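Subject: Re: folding the awkward purple thing
Date: Aug 22, 2023

Hello all,

Still on the Batgate swap pile, and I've got as far as the purple one. It won't lie flat for love nor money!

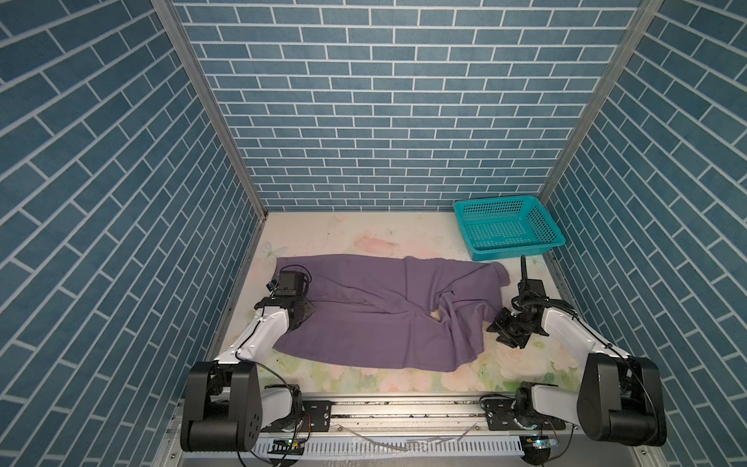 On Tuesday Navarro wrote:
> Smooth it along the seam first, then fold. I got 33 bits into one basket that way.

Well, I do start at the seam (mostly), and then I go and lose the edges.
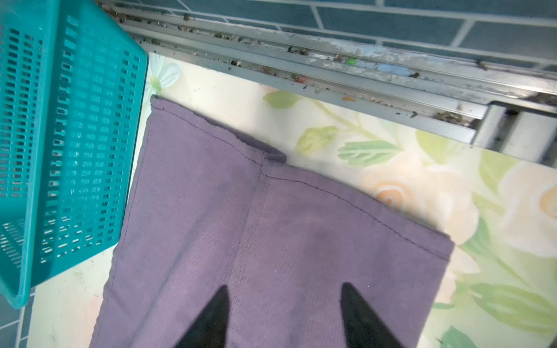

I'd sooner fold in three than in half, as it stacks better on the Tesness shelves. Thick cloth is another matter, mind.
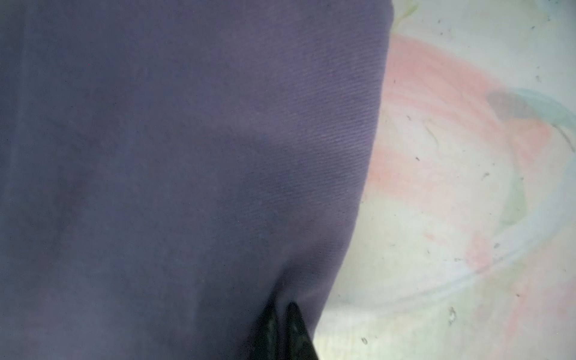 Dark cloth, with a little crease near the edge

Flowery mat stays, by the way – I like it.
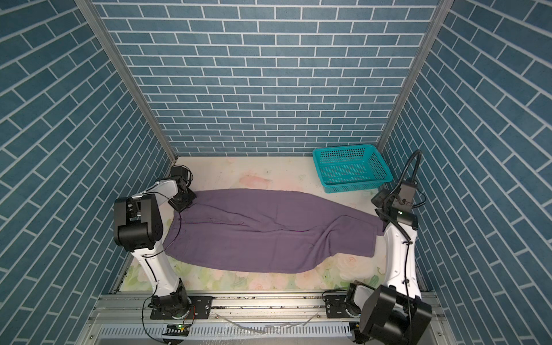 Purple cloth laid out, turquoise basket behind

Anyone got a spare basket?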